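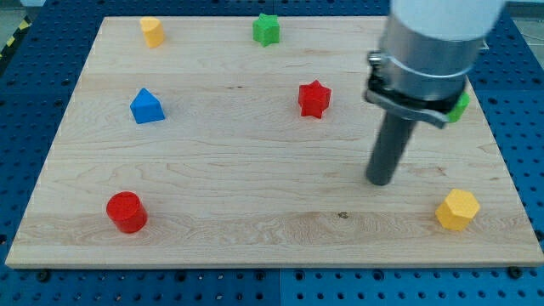
## A July visit to the Nollmont toy works

The Nollmont open day starts at 10 a.m., which in toy-factory terms means the gate opens at 10 and the line for the parking lot starts at breakfast. I drove in from the wrong side of town, followed a hand-painted sign with an arrow on it, and ended up behind a grain store. There is a second sign. It has the arrow pointing the other way. I recommend the second sign.

Nollmont has been making wooden toys in the same brick building for longer than most of its visitors have been alive, and once a year, in July, it lets the public in to see how. Admission is free. The shop at the end is the opposite of free, and the route has been laid out by someone who understands parents.

### The lumber yard

The tour begins outdoors, next to stacked maple and beech, under a roof that hums when the wind gets into it. Our guide gave a talk on drying lumber that was far better than it had any right to be. Boards sit in stickered piles until they stop moving, and then they go into the kiln so they can be persuaded to stop moving some more. A child near me asked what happens if you don't dry it. The guide said the toys turn into different toys.

Maple is what they like for anything that will be chewed. It's hard, it doesn't splinter easily, and it has very little taste. I did not ask who had established the last part.

### The mill room

You get earplugs at the door, the foam sort that expand slowly and then pop out when you smile. The mill room is where planks become strips and strips become blanks, and it smells wonderful. I'd have paid for the smell. A dust pipe as wide as a trash can runs along the ceiling and carries off the shavings, which heat the building in winter. In July they just have a lot of shavings.

The big attraction is a shaping machine from Cullus, painted the green of old hospital corridors and kept going with parts the maintenance crew makes in the back. It can turn out 524 blanks in an hour on a good day. A notice on its side asks you not to lean on it, and the paint below the notice is worn through to the metal at exactly leaning height.

### Sanding, and more sanding

If you have romantic ideas about toy making, the sanding hall will sort them out. Every piece goes through a drum with grit, then a second drum with finer grit, and then a person runs a thumb over the edges and sends a few back. The thumb is the final authority. There is a gauge for corner radius, and it hangs on a hook, and it had a cobweb on it.

The rules for small parts got a whole display board to themselves. A toy for very young children can't have anything that fits inside a test cylinder, and visitors were invited to try it with objects from their own pockets. A man put in his car key and had to be helped.

### Color

The paint shop is behind glass, so you stand in a corridor and watch baskets dip and rise and dip again. It's hypnotic, and it's also where our group lost two families, who were still there when we passed the window an hour later.

Nollmont buys its water-based stains from a firm called Fikton and is very particular about the yellow. Yellow on pale wood goes greenish if you look at it the wrong way, and they went through 19 versions before settling. All the rejected chips are mounted in the corridor with labels. I looked at them for quite a while. I would have stopped at the third.

Red, on the other hand, was right the first time and has been left alone ever since. Blue gets darker in storage, so they mix it a little light and wait.

### Lunch

The canteen was open to visitors and offered soup, or soup with a roll. The coffee was from Erraji, according to the tin, and was served in mugs with the Nollmont logo on the inside bottom so that you could be advertised to at the end. A slice of plum cake cost less than the napkin it came on looked like it should. I had two.

Seating was on long benches at tables built for adults with children's chairs at one end. I arrived late and got the chairs.

### The collection

Upstairs is a single long room with a creaky floor and 100 toys from the company's past, and this was the part I'd come for. The pull-along animals are lovely. The stacking clowns are not, and they've been put at eye level. One case holds nothing but wheels. Another has a train set that was made for export and came back, and the card says only "Returned," with no further comment.

What surprised me was how little the plain block sets have changed. Houses, arches, stars. The boxes go through every fashion in lettering you can think of and the contents just sit there, being blocks.

### The shop

You leave through it. There's no other door, I checked. Factory seconds are in bins by the register, sold by weight, and the flaws are so small that I stood holding a perfectly good duck, looking for what was wrong with it. I paid 17 for a bag of mixed shapes and the duck.

The last entry is at 4 p.m. Go early, wear shoes you can shake sawdust out of, and skip the lot by the gate. There's space behind the grain store.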